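Lastum Student Projects
Home | Courses | Projects | Labs | Contact
Search this site: Enter keywords Go
Print this page | E-mail this page

Why did the right arm not let go? Report on a gripper fault in the bowl nesting task

Karla Rosales
Project report, second semester
Submitted Tuesday, June 22, 2021

1. Introduction

In this report I describe a fault that we met in our project with two robot arms, and what we did to find the reason for it. The project is called Gendska. The goal of Gendska is that two arms work together on one table and put bowls of different sizes into each other, from the biggest to the smallest. It is a simple task for a person. For the arms it is more difficult, because a bowl is smooth, it has a thin rim, and it must be released at the correct moment.

The fault was the following. The right gripper held a bowl, moved it to the stack and received the command to open. It did not open. The arm then started its way back to the home position with the bowl still in the fingers. Two times the bowl hit the stack on the way up and the stack was pushed over the table. My group calls this "late release", and I will use the same name in the report.

I was responsible for the safety part and for the log files. My colleagues in the group wrote the motion program, so I explain their part only where it is needed.

2. The work place

We used the long room of the Baert laboratory. The arms are fixed to a black metal frame around the table, one on each side. The bowls are plastic, and the biggest one is red. Between the runs we cleaned the table top with a spray cleaner, and the rule was that the cleaner goes back to the shelf before the arms get power.
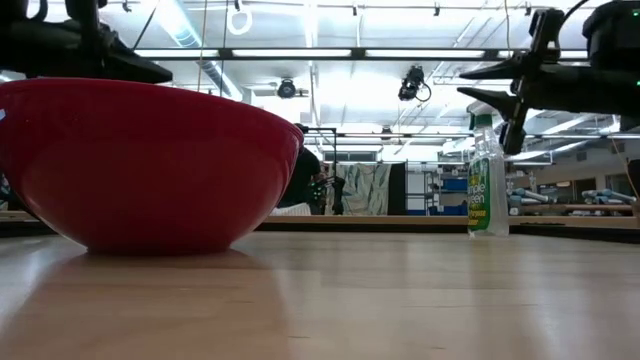
I must admit that we did not always follow this rule in the first weeks. The laboratory instructions say that every object which is not part of the task must be outside of the reach of both arms. In my risk table I gave this point a low number, and my supervisor corrected it to a high one. She was right. An arm which holds a bowl by mistake needs more space than an arm with empty fingers, and our keep-out zone was calculated for empty fingers.

3. What happened in the runs

The late release came for the first time in November, when we changed to the faster motion profile. Before this change we had no such case in the log. After the change it came in some sessions and did not come in others, and this made the search long. We first believed that the fingers were sticking to the rim. We washed all bowls with warm water and dried them, but the fault came back on the same afternoon.

Then we believed in a broken cable. The cables of each arm go down along the side of the frame, and when the arm is stretched they are pulled a little. We made the loop longer and fixed it again with new ties. The fault came back again – now with the small bowl, which is light and can be thrown quite far. 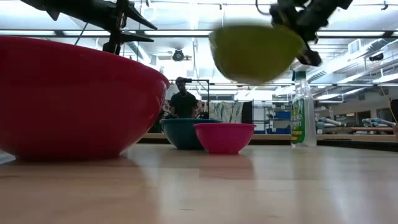
Is a late release dangerous for a person, or only for the bowls?
It can be dangerous for a person who stands close to the table. The bowl is light, but the arm does not know that it still holds something, and it moves on at full speed. If somebody reaches in to save the stack, the hand is in the path of the arm. For this reason we made a strict rule that nobody reaches over the frame until the power of both arms is off.

4. Finding the reason

The log file writes one line for each command and one line for each answer of the gripper. I compared the two lines for all runs of one session. In the good runs the answer "open" came before the arm started to lift. In the bad runs the lift command was sent first, and the answer "open" came 400 milliseconds later or did not come at all.

The program had a waiting time after the open command. In the old profile it was 3000 milliseconds, which is very long, and it covered every delay. In the new profile my colleagues made it much shorter to save time. So the program did not check if the gripper was open. It only waited, and then it believed that it was open. The delay itself came from the message queue of the Larnivon controller. When both arms sent their position at the same time, the open command had to stay in the queue behind these messages.

I want to say that this is not the fault of one person. I had read the same part of the code for the safety review and I also did not see it.

5. Changes

We made these changes:

- The lift command is sent only after the answer "open" is received.
- If there is no answer, both arms stop where they are and the operator gets a message.
- The open command has a higher priority in the queue than the position messages.
- The keep-out zone is calculated again, with the biggest bowl in the fingers.
- The check list before power on has a new line for loose objects.

The second change needed a discussion. A stop with the gripper over the stack is not beautiful, because the operator must later move the arm by hand. But a stopped arm is easier to handle than an arm which carries a bowl to an unknown place. 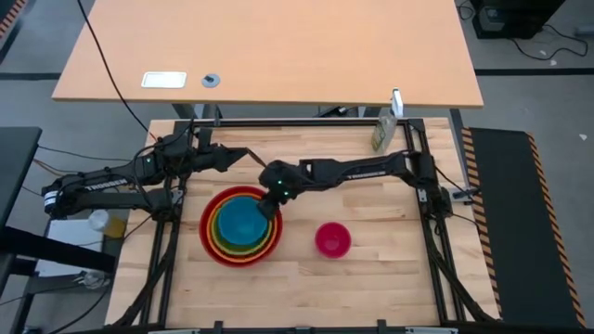 After the changes we made 30 runs with the fast profile. The late release did not come in any of them. In one run the arms stopped because the answer was missing, and the message was shown to the operator as planned. We opened the gripper from the console, moved the arm back by hand and started the run again from the beginning.

6. Open points

The stop in this one run is not explained. The log shows the open command, but no answer line, and the gripper opened normally from the console. It can be a lost message or a problem in the gripper itself. I would like to record the motor current of the fingers in the next semester, so that we can see if they tried to move.

Also the left arm was tested less than the right arm. It uses the same program, so it should behave the same, but I have no numbers for it – only the general sessions, where it worked without a fault.

The log files and the new check list are in the project folder of Gendska, under "safety".

Print this page | E-mail this page
Back to Projects | Next report | Top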